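Pickled beetroot: your questions answered
Dinesh Selvanayagam replies to the ones that keep turning up in the Foltmont Kitchen inbox

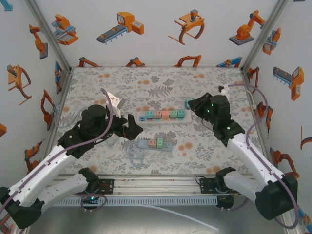
Does beetroot really stain everything?
Most things, yes, and I don't believe the tricks for getting it out. I've tried salt, lemon and a paste a reader in Munder swore by, and the pink stayed pink. So I think about the surface first. A pale grey-white tabletop printed with grey leaves and little orange-brown flowers is very pretty, and I wouldn't peel a beetroot on it without an old tray underneath. Gloves help your fingers. They do nothing for your shirt.

Do I have to use expensive vinegar?
No. I made the same recipe with Clernico cider vinegar and with the cheapest malt in the shop, and the malt jar went first. Check the label says at least 5% acidity and spend the difference on cheese.

Can I leave out the sugar?
You can cut it. I use 55 grams to a 500 ml bottle of vinegar, and plenty of older recipes want double that. With none at all it's harsh, whatever the health pages claim.

Boil or roast?
Roasting is supposed to give a "deeper" flavour. Once it has sat in vinegar for a month I can't taste any difference, and I doubt most people can. Boil them whole with the skins on, 80 minutes for big ones, less for small. The skins rub off under the tap.

How long should I wait before opening a jar?
Recipes that say "ready overnight" are being hopeful. Give it 2 weeks. My January batch was dull for the first few days and much better later.

Does it have to go in the fridge?
Mine does. I know people who keep theirs in a cupboard all winter and say it's fine – perhaps it is, but I'd want a properly tested canning recipe before I copied them.

Is the Geagea spice mix worth buying?
It's mostly coriander seed and peppercorns, with a bay leaf if you're lucky. Buy those loose.

Why has my beetroot gone brown on top?
Usually it's poking out of the liquid. Push it under and top up with vinegar when you fill the next jar. If there's fuzz or a bad smell, throw the lot away and don't let anyone tell you to scrape it off.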